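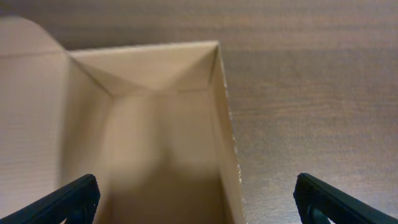
4.2 Closing and folding cartons

We come now to the chore that took up most of our September, and which we had thought, when Katsuhiko Takeda first put it on the list, would be the easy one. A person closes a cardboard box dozens of times in a working week without giving it any thought. The hand finds a flap, pushes it over, finds the next one, and if a corner catches it gets a small extra nudge with the thumb. We wanted to know how much of this a two-fingered gripper could manage with a wrist view alone, and the short answer is: a fair amount, but with a good deal less grace than we had hoped for.

We used six carton styles from the packing room at Caldeira and ran 600 attempts across them. Each attempt began with an open, empty box on a table and ended when the operator judged the top closed, or when the Voro controller gave up. Of these, 361 ended with the top closed, and in 269 of the 361 the policy needed no second grasp on any panel. The remaining successes were slower and, we must admit, rather painful to sit through.

Figure 1 is a good place to look for the kind of difficulty we met. Seen from the wrist, the far wall and its folded corners are evenly lit and easy to make out, while the right wall is close to edge-on and leaves the policy very little surface to work with. Its rim is raw corrugated board, with loose fibers along the cut. Our edge detector, which Onni Laitinen had tuned with great patience on printed cartons, was fond of clean lines and tended to place a rim like this one a little too far out over the table. The fingers would then close on air, back off, and try again. The blurred floor of the box gave less trouble than we feared, and we stopped filtering it out after the first round.

Folded corners deserve a word of their own. Where two walls meet in a diagonal crease, pushing on one wall moves the other, and a policy that treats each panel as a separate hinged plate (ours did, to begin with) is caught off guard by this. Kimie Nishimura suggested letting the model predict the motion of both neighboring walls after every push – a modest change, and the one that helped most. We describe it in Section 4.3.

Would we put the system on a packing bench today? For a single carton style, with a person close by, we think so. For the mixed stack that arrives at the Cleltdale shop floor each morning, not yet. Readers who want the results split by carton style will find them in the appendix, together with Thongchai Kaewsai's notes on how the operators scored a top that was closed but crooked.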